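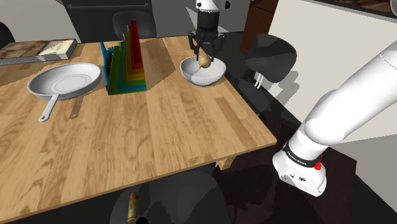
Chapter 2
Finding Sounds: Recording Outside the Studio

Most of the sounds on a record come from instruments and voices, but a good share of the sounds on many modern records do not. A musician who wants a new percussion part can look for one in the kitchen before opening a sample library. A round bowl with a smooth rim, set down on a wooden table, offers several sounds at once: the rim when it is tapped, the side when it is rubbed, the base when it meets the wood, and the small knock of something like an onion dropped inside. Each of these can be recorded, cut, tuned and placed in a song. This chapter deals with how to do that work, and with the musicians who have made it part of their style.

The practice goes by several names. Radio producers speak of "actuality" or "wild sound." Composers in the tape tradition used the French term musique concrète. Songwriters mostly say "found sound," and that is the term used in this book. All of them refer to recordings of things that were not built to be musical instruments.

Our main case in this chapter is the songwriter Hywel Gethin, who began as the drummer in the band Harasym and later made records under his own name. Gethin wrote his first solo album, Inthorpe, in a rented house with no drum kit. He recorded doors, drawers, pans and a bicycle wheel on a portable recorder and built the rhythm tracks from the results. The album was released on May 21, 2018, by the small label Kindov, in a first pressing of 4000 copies. It has 12 songs, and only 2 of them use a conventional drum.

Gethin did not set out to make a point. In an interview for this book he said that he missed having something to hit. "I had the songs, and I had a metronome, and the metronome was driving me crazy. So I hit the stove." He kept the stove recording. It opens the second song on the album and returns, slowed down, under the last verse.

The mixing engineer on the album was Chie Takagi, whose work comes up again in Chapter 6. Takagi received the rhythm parts as long, unlabeled recordings with talking, coughing and traffic left in. Her first job was to listen to all of it and write a log. Her log had a column for the time, a column for the object and a column headed "use?" Students who try the project at the end of this chapter should keep a log of the same kind. It is slow work, and it is much slower to do it later.

Takagi then faced a problem that anyone working with household sounds will meet. A drum is designed to put most of its energy where a listener expects it. A drawer is not. Its sound may have a strong scrape in the high range, very little in the low range, and a long rattle that covers the next beat. She handled this in the usual ways, with filtering, trimming and layering. In a few places she asked Gethin to record the object again with the microphone closer.

The tour that followed raised a different question. Gethin could not carry a stove onto the stage. For the first shows, which began in December, he triggered the recordings from a Brerico, a small pad controller. He found that audiences did not connect his hands with what they heard. Later he brought a table of objects with contact microphones attached and played some parts live, leaving the rest on the pads. We will compare the two approaches in Section 2.4.

Before reading on, spend a few minutes in one room of your home and listen to what happens when you touch things. Use your knuckle, your fingertip, a pencil and a cloth. Write down the sounds that are short and the sounds that ring. Do not record anything yet.

Key terms in this chapter: found sound, contact microphone, transient, decay, layering, trigger, session log.

2.1 Choosing an Object

The first thing to listen for is how a sound starts. Engineers call this part the transient. A sound with a sharp transient, such as a knock on a hard surface, can mark a beat clearly even at low volume. A sound with a soft transient, such as a sleeve brushed along a wall, works better between beats or as a background layer.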